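Week 9 handout: learning to fold from hand-held demos

Okay, so last time we finished with rigid stuff, blocks and mugs and so on, and I promised cloth. Cloth is where a lot of the nice clean math from the first half of the course stops helping. A mug has a pose, six numbers and you're done. A sweater has a shape that changes every time you touch it, and half of it is usually hidden under the other half!

The method for this week is imitation from a hand-held gripper. A person holds the same kind of two-finger tool that the robot would have on its wrist, does the chore at home, and a camera riding on the tool records it. We're using the Plirano set, which has 188 folding episodes in its training split. I like it because it was shot in real bedrooms, with sun on the blankets and all the other things a lab tends to tidy away. 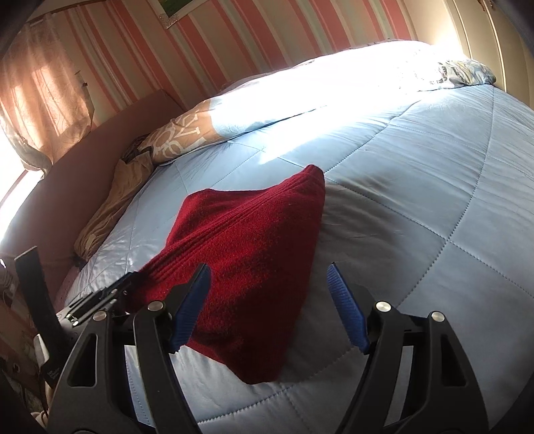

Fig. 1. Left finger pad against the near edge of the knit, right pad clear of it.

Look at how close the pads are to the cloth compared with everything else in view. The policy never gets a map of the room. It gets this wide view, plus how far open the jaws are, and it has to say where the tool should go next. The lens bends straight lines pretty badly (check the stripes on the wall), and people always ask whether we should undo that first. The Evstead baseline tried it both ways and kept the raw view, because straightening it throws away the edges.

Now the part I'd like you to think about before section. What counts as the state?

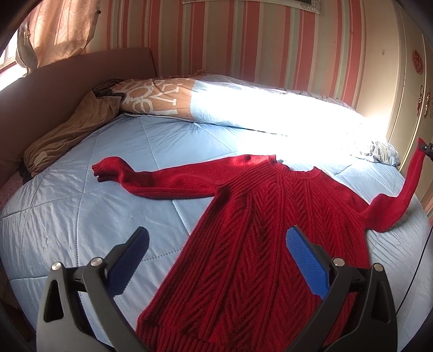
Fig. 2. Sweater spread out, sleeves to either side, one cuff held in a small black clip.

With the garment laid out like this you could almost write the state down by hand: neckline, two cuffs, hem. Feltia does exactly that, with keypoints. It works fine on a flat sweater and then gets shaky once a sleeve goes under the body -- a keypoint you can't see is a guess. The imitation policy skips keypoints and learns straight from pixels, so it has no such moment, but it also can't tell you what it thinks it's looking at. Pick your poison.

One more thing to look for is the bunched cloth by the headboard. It isn't part of the task, and a policy trained on 60 episodes from one room may well latch onto it anyway. We'll test that in the lab by masking the top of the view.
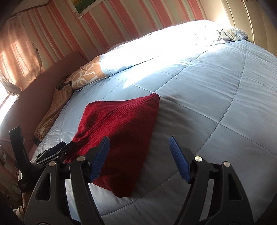 Your turn: the Liapis exercise

Load the policy checkpoint and run it on the 100 held-out clips. Plot the predicted jaw opening against the recorded one for the first 600 steps of each clip, then find three places where they disagree and write a sentence or two on each. Bring the plots to section, printed is fine.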